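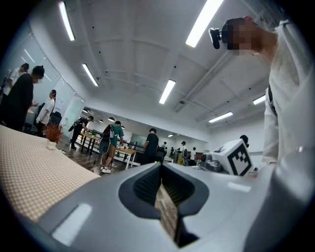

Print | E-mail

Workshop notebook, January, afternoon

Today was for the furniture and the plants, I write it down before I forget. Next week the big room must be ready for the Kolix visit and until now each of us has moved things the way he liked.

Tables. The one with the checkered cloth (beige and white) stays on the side of the glass wall. I wanted to turn it, so that the long side follows the wall, but then the passage becomes narrow and the people with chairs are complaining. So it stays. The cloth is too long on one end and it pulls when somebody walks by with a bag. I folded the extra part under and fixed it with 4 clips from the Declercq box. They hold, but if you lift the cloth please do it slowly. For washing: 40 degrees is too much for this cloth, we learned this with the other one, which is now a cleaning rag.

The wooden table with the dark legs stays in the middle of the room. One leg is shorter than the others. I put felt under it, two layers, and after lunch it was moving again. I think the felt was pressed flat. Tomorrow I try a piece of cork. Please do not put folded paper, it slips on this floor and then I find it by the door.

Plants. The small one in the white pot, on the checkered cloth, has brown leaves with some red in them, all dry. I was sure it was dead and I was ready to throw it. Then a colleague from the Rosov side told me that it can be cut short and maybe it comes again from the root. I scratched the stem with the nail and low down it was a little green, so I give it a chance. Plan: cut it to 9 cm, water a small amount, no fertilizer. I have not cut it yet, the good scissors are missing. If you have them, put them back in the drawer.

The green one on the wooden table is in good condition. Same watering for both until now, so I suppose it is the air and the light by the glass which made the difference. I would like to exchange their places for 20 days and look again. Question for the others: does somebody object? If I read nothing here I will do it.

Glass. The wall needs cleaning, mostly at the height of the hand. I used the spray from Bastamano, it is good for fingers but it leaves stripes when the lamps are on, and you see them only from the other side of the room. Second time with only water and a dry cloth, much better. The small notice I left where it is. The tape under it is old, and if we remove it we will need the scraper.

Chairs. The black office chairs go back to the tables in the evening. We are nearly one chair short every morning, I mean that one is there but its gas spring goes down by itself, so it does not really count. I marked it with yellow tape under the seat. Do not repair it with the hose clamp again, please, the spare part is ordered.

Floor. The wood has two new scratches by the door. I rubbed them with the wax stick, color "light oak", a bit too yellow but in the evening it is not visible. Felt pads for all the legs are on the list.

Still open:
- cork for the short leg
- find scissors, cut the plant
- second cloth of the same pattern, if the shop still has it
- ask about the height of the lamp over the wooden table, it makes a reflection on the glass and it disturbs when one is reading there

5:40 pm, checked the short leg one more time. It still moves, but less when the weight is on the other side. I left the heavy catalogs there for the night.

Print | E-mail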